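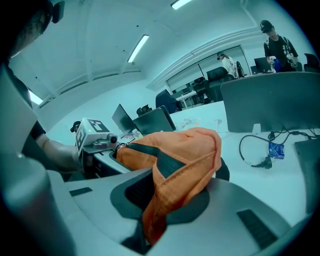 Lindiwe Pretorius commented: Check whether the coating is peeling or only sticky before you buy anything. Peeling comes off with a brush and warm water. Sticky takes longer and smells worse.

Tromitz Help – Home and Repair – Fabric and Gear

Inside of old nylon bags has gone sticky, can it be saved?
Asked in June. 4 people have this question.

I have several nylon bags that were stored in a plastic tub in the garage for a long time. One is a Hovport duffel, the others are stuff sacks and a rain cover for a backpack. The outsides look fine. The insides feel tacky, like tape that has been peeled off and stuck back on too many times, and there is a sour smell when I open them. On the duffel the coating is coming off in small flakes that stick to anything I put in it. I pulled out a sweater last week and had to pick bits off both sleeves.

I have tried wiping the inside with dish soap and a sponge. It felt better for one evening and then went back to how it was. I also left the duffel hanging outside over a weekend, and that helped with the smell but did nothing for the stickiness.

What I would like to know:

Is this something in the fabric, or is it dirt or mold that can be washed out?
If it is a coating, can I take it off without wrecking the bag?
Will the bag keep any water out afterward? I use the duffel in the back of a pickup, so I would like at least some protection.
Is the powder safe to breathe? I noticed it gets in the air when I shake the bag out.

The duffel is worth saving to me. The stuff sacks were cheap and I can live without them.

Edited to add: the tag in the duffel says 100% nylon and the rest of it is too faded to read. The garage gets hot in summer and the tub had a lid on it.

Answers (3)

Answer 1, marked as helpful by the person who asked

It's the coating. Most nylon bags have a thin layer of polyurethane on the inside, and it breaks down over the years when it is kept somewhere warm and damp. A closed tub in a garage is about the worst place for it. You can't wash it back to the way it was. Once it turns tacky it keeps going until it has all flaked off, so your choices are to strip it or throw the bag out.

I have stripped two duffels, a tent fly and a lot of stuff sacks. This is how I do it now.

Empty everything out and turn the bag inside out. Take out any stiff board in the bottom. Unclip the shoulder strap and keep it out of the soak if it comes off, the padding in those takes forever to dry.

Fill a bathtub or a big bin with warm water. I use a cheap kitchen thermometer and go for 104 degrees Fahrenheit, warm enough to soften the coating and still fine for your hands in gloves. Add a good squirt of plain dish soap and half a cup of baking soda. Push the bag under and put something heavy on it. A couple of full milk jugs works.

Leave it four hours. Overnight is fine too.

Then scrub, with a nylon brush of the kind sold for vegetables or grout. Not a wire brush. Work on a flat surface in one direction and rinse the brush often. The coating rolls up into gray or clear crumbs. Seams are the slow part. There is usually tape over the stitching on the inside and that tape will be coming off as well, so pull it while it is wet.

Don't let the crumbs go down the bathtub drain. I put an old pair of pantyhose over the drain and threw the whole thing in the trash after.

Rinse, look it over in daylight, and do the bad spots again. My first duffel took five rounds. The second took two. Stuff sacks are usually done in one, so you may as well throw those in with the rest.

Hang it inside out in the shade until it is dry all the way through, and give the webbing an extra day.

On your other questions. The fabric itself will let water through once the coating is gone. You can paint a new one on. Caven makes a brush-on sealer for the inside of nylon fabric and it has held up all right for me, though it stays a little stiff. Put it on thin, let it cure for the full time on the label, and dust it with talc before you fold the bag or it will stick to itself. Seams need their own sealer.

I wouldn't breathe the powder if I could help it. Do the scrubbing wet and outdoors and there is hardly any dust.

Comments on this answer

Lindiwe Pretorius: Agree with most of this. I would skip the re-coating on a truck duffel and use a heavy trash bag as a liner. It costs next to nothing and you can change it when it tears. The brush-on stuff is better spent on a tent fly.

Person who asked: Did the first soak last night. The coating on the bottom panel came off in sheets and the sides are fighting me. Smell is mostly gone. Going again tonight.

Owusu: Does the baking soda do anything? I have done it with only soap and got the same crumbs.

Author of this answer: I think it helps with the smell. Could be habit. I haven't done one without it.

Answer 2

Rubbing alcohol. Pour some on a rag, wipe, and the sticky part comes right off. Takes ten minutes. I did it on a camera bag and it's still good.

Comments on this answer

Owusu: Works on small areas. On a whole duffel you would go through bottles of it, and it can lift the color or the printing on some fabrics. Try it on an inside corner first. Open a window and keep it away from the water heater if you are doing this in a garage.

Person who asked: I used this for the zipper flap where the brush wouldn't reach. It did take a little dye off onto the rag but I can't see it on the bag.

Answer 3

My mother put baby powder on hers and that took care of it. You might also look at whether the bag is under warranty, some companies replace them for life. Otherwise I would get a new one, they go on sale at the end of summer.

Comments on this answer

Author of Answer 1: Powder hides the tackiness for a few weeks. It doesn't stop the flaking, and then you have powder in your clothes too. Asking about the warranty is worth an email, but coating that has worn out from age is often left out of those, so read the terms first.

Lindiwe Pretorius: Powder is okay on a rain cover if you only need it for one trip. I have done that. For storage afterward, keep bags loose on a shelf or a hook in the house – no tub, no attic, no garage. Mine hang in a hall closet and I haven't had to strip one in years.

Person who asked: Thanks everyone. The duffel is done and drying. I kept two of the stuff sacks and tossed the rest. The rain cover split along a seam in the second soak, so that one is going out too. Leaving the question open in case somebody knows a way to get old seam tape glue off. It left a yellow line down both sides and the brush doesn't touch it.

Related questions

How do I get mildew smell out of a canvas tent?
Can I machine wash a backpack with a foam back panel?
Zipper teeth turned green and won't slide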